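About Flulta Home Cleaning

Flulta began in September, eleven years ago, with two buckets, a borrowed vacuum and a list of neighbors in Histon who were kind enough to give us a try. We've grown a good deal since then (we now look after 630 homes, which still makes us smile when we see it written down!) but the work itself has hardly changed. We come to your door, we take our shoes off, and we clean the rooms you live in the way we would clean our own.

If there's one room we're known for, it's the bathroom. We've always believed you can tell how well a house has been cleaned by looking at the sink, and so that's where every new member of our team spends the first morning. A white basin shows everything, from the faint gray streaks to the little dark specks that settle in the bowl, and a soft cloth and some patience will do more for it than a cupboard full of sprays. We work over the bowl first, then the rim and the countertop, and we leave the faucet for last so it gets a clean dry cloth all to itself.

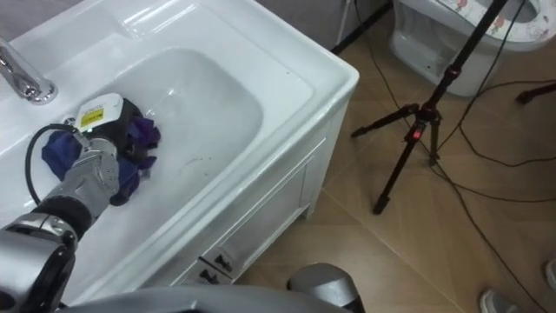 Do I need to supply my own cloths and cleaning products?

We bring everything with us, and it's all included in the price of your visit. If you have a favorite soap or a cleaner you'd like us to use on a particular surface, just leave it out on the counter with a note and we'll gladly use that instead.

Our cloths are sorted by room and washed after every visit at our little laundry on Ekent Street, where you're always welcome to stop in, say hello and talk through what your home needs.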